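Galerie: Vormachen, nachmachen, nochmal vormachen

Seit Januar bringen wir bei Iritz zwei Roboterarmen bei, Teile aus einer Kiste auf ein Förderband zu legen. Programmiert wird dabei wenig, gezeigt umso mehr: Ein Mensch steuert die Arme aus der Ferne, der Rechner schreibt mit, und irgendwann soll die Maschine es allein können. »Irgendwann« steht so auch im Projektplan.

Am Steuer sitzt meistens Thodoris Chrysikopoulos. Er hat die ruhigsten Hände im Haus und bereut inzwischen, das je erwähnt zu haben. Eine gute Vorführung dauert bei ihm 17 Sekunden, bei mir etwa das Vierfache, Flüche nicht eingerechnet. Bis zum 30. April 2019 hatten wir 203 brauchbare Durchgänge. Ziel sind 1000. Die Kollegen von Ploklow sprechen gern von 4000, sie müssen sie ja nicht fahren.

Ein paar Regeln haben sich ergeben. Wer zögert, bringt dem Roboter das Zögern bei. Wer ein Teil fallen lässt und es elegant wieder aufhebt, darf den Durchgang behalten, und zwar gesondert abgelegt unter »Rettung«. Wer dabei Kaffee trinkt, fährt einhändig, und das sieht man den Daten an. Der Ordner »Rettung« ist bisher der mit Abstand vollste.

1. Greifen aus der Kiste

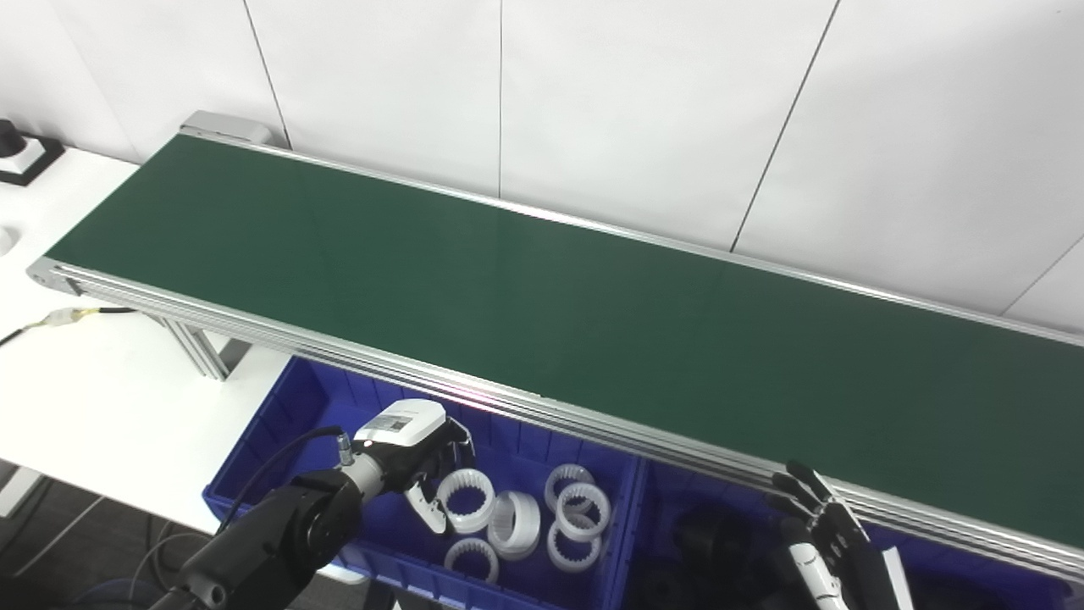
Weiße Ringe mit Innenverzahnung in der linken blauen Kiste, schwarze Teile in der rechten. Der Greifer zeigt schon nach unten. Ab da entscheidet der Mensch am Steuer, welcher Ring der einfachste ist, und greift erfahrungsgemäß nach einem anderen.

2. Mitmachen

Die Steuerung steht Gästen nach Absprache offen. Anmeldung bei Thodoris, am besten vormittags. Eigene Durchgänge werden mit Namen gespeichert, auch die peinlichen.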